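Section 4: Setting up your Peltent cycle counter

Welcome to the fun part! By now your street group has its Peltent box, its two rubber tubes and a permit from the Dritden highways desk. An hour from now you'll be counting bikes on your own road, and the numbers go straight into the plan for the Makori cycle route.

Before you start

Check that your permit covers the side of the road you want. Each one is valid for 23 days. Wear a bright vest and work in pairs – one person fits, the other watches the traffic.

CAUTION: Never step into the road to lay a tube while cars are moving. Wait for a proper gap, or ask the highways desk for a short closure.

4.1 Choosing your spot

1. Pick a straight stretch where people ride at a steady pace. Hills are fine, junctions are not.
2. Stay at least 9 metres from any crossing or bus stop. Bikes that slow down or wobble over the tubes may be counted twice.
3. Find a lamp post or sturdy sign pole on the same side. Avoid trees, as the strap can damage the bark.

Fitzgerald Escobedo's group on Detgate moved their box just past the bakery and got a lovely clean count, 130 bikes in the first morning! 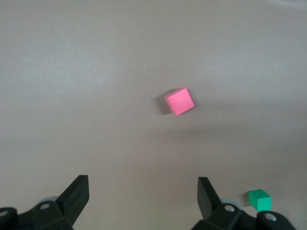 4.2 Fixing the box and tubes

4. Strap the box to the post at knee height with the label facing the pavement. Pull the strap tight and lock it.
5. Lay both tubes straight across the cycle lane, side by side, with the gap set by the spacer bar in your kit.
6. Nail down the far ends first, then stretch each tube gently and fix the near ends.
7. Push the tubes into ports A and B. Port A takes the tube that riders reach first.

Note: If you swap A and B, the count will still be right but every rider will seem to be going the wrong way. You can put this right later on the upload page.

4.3 Testing

8. Switch on and wait for a steady green light.
9. Ride over the tubes 7 times at normal speed. (Bring a friend's cargo bike too if you can – it's great to see it show up!)
10. Press TEST. The screen should show 7, plus one for each extra bike.

If the number is too low, look for a kinked tube or a loose port. If it's too high, the tubes are probably slack, so go back to step 6.

Pendo Kashindye looks after the loan kits and is happy to talk you through any of this by phone. She added the spacer bar in October after groups asked for it, and it makes step 5 so much easier.

Now leave the box alone and let it count. Section 5 covers weekly checks and sending in your results.

Makori Route Street Groups | Kit guide, December 2023 | Contact the loan desk | Back to top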